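Home Courses Handouts Calendar Contact Log in

Course for Club Coaches, Level 2
Handout 3: Preparing a small team for a taekwondo competition
Mar 26, 2025

Please read this handout before the practical part in Urncombe. It follows the order of the lecture, with a few additions on points where there were questions last time.

1. Choosing the competition

Many new coaches enter their students in the first competition they hear of. I recommend to look first at the invitation document and to read it from beginning to end. It should tell you the divisions by age, belt and weight, the type of scoring, the number of mats, and the way in which athletes without an opponent are moved to another division. If the last point is missing, write to the organizer and ask. In a small competition it happens often that a student is alone in a division, and the parents will ask you what comes next.

For a first start, a one-day event close to home is enough. The Bedport Open is a good example for our region. It has 70 places, the hall is small, and a nervous student can see from the warm-up area how the matches are going. The Đào Cup is larger and has electronic scoring on all mats. I would wait with the Đào Cup until the student has some matches behind him or her.

2. The last weeks of training

Ten weeks before the date, write down what each student can already do under pressure. I mean in sparring with a partner who does not help. Techniques that work only on the pad do not belong on this list. From the list choose two attacks and one defense for each student and repeat them in every training until the competition. It is boring for the coach but very good for the student.

Sparring rounds should have the same length as in the competition. Have a real clock in the room and let another student call the time aloud. Practice also the small things around the match: walking to the mat, the bow, the helmet under the arm, waiting for the command of the referee. A student who has done this many times has one worry less.

In the final week the training becomes shorter. Keep the speed, but take away the hard contact. Bruised feet and shins are the most common reason why my own students started badly.

3. Weight

With children we do not reduce weight. The child starts in the division where the child belongs, and if this is a heavier division, then the coach explains it to the parents. With adults, a change of division is a matter for the whole season and should be discussed with a doctor. Sauna, plastic suits and no drinking before the weigh-in are not accepted in this course, also not as "tradition".

Bring the scale of the club to the training and weigh everybody at the same hour as the official weigh-in. Note the numbers privately and do not read them out in front of the group.

4. Equipment and uniform

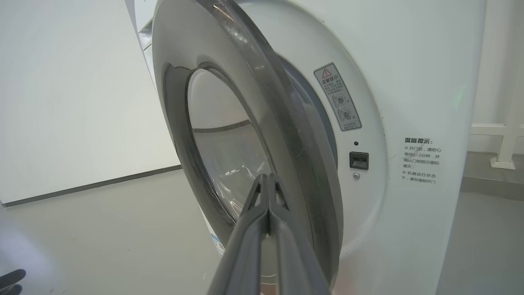 Uniform control is the place where well-prepared teams lose their calm. The dobok must be clean, dry, of the correct length, and without badges that the invitation does not permit. Check every uniform at home, not in the hall, and mark the inside of the collar with the name of the student. Wash it the same evening after training, with the belt kept separately, and hang it up at once. Tell your students also that a front loader should stand afterwards as you see it on the photo, with the round door swung open, so that air comes to the dark gray rubber ring behind it. A uniform that smells of old water is unpleasant for the opponent and for the referee, and some inspectors will comment on it.

Protectors are not washed together with the uniform. Wipe them with a mild soap, follow the paper of the manufacturer, and let them dry in the open air. Look especially at the elastic bands of the shin guards and at the chin strap of the helmet. Pack one spare mouthguard for each student, still in its closed box.

For competitions with electronic scoring, ask early which system is used. The sensor socks must fit to the system, and the right size is quickly sold out at the hall.

5. In the hall

Arrive before the weigh-in opens. Find the inspection table, the medical point, the toilets and the warm-up area, and show them to the whole team together. In Stendholm the warm-up area is on the upper floor, and the calls are difficult to hear there. Send one older student down to watch the board.

In the chair the coach should speak little. Agree before on three words with the student, for example "distance", "first" and "turn". Longer sentences are not understood during a match. In the break give water, let the student breathe, and say one thing only.

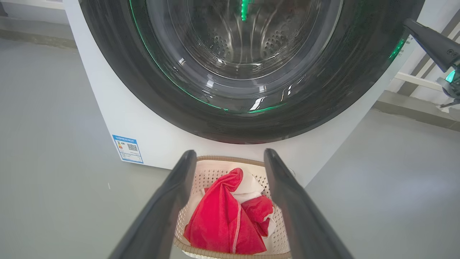

One participant of the last course objected that three words are too few for an experienced fighter, and that her students ask for more information between the rounds. I agree with this partly. When an athlete asks, the coach can answer, and with adults the break may be used for a short tactical talk. For students in their first season I stay with the rule.

6. After the competition

Speak with each student on the same day, but only shortly. The technical discussion comes in the next training, with the list from section 2 in your hand. Compare which attacks were tried and which were forgotten. A lost match in which both attacks were tried is good material for the next plan.

Homework for the practical part: read the invitation of the Bedport Open and write a training plan for one student of your club, one page at most. Bring it printed.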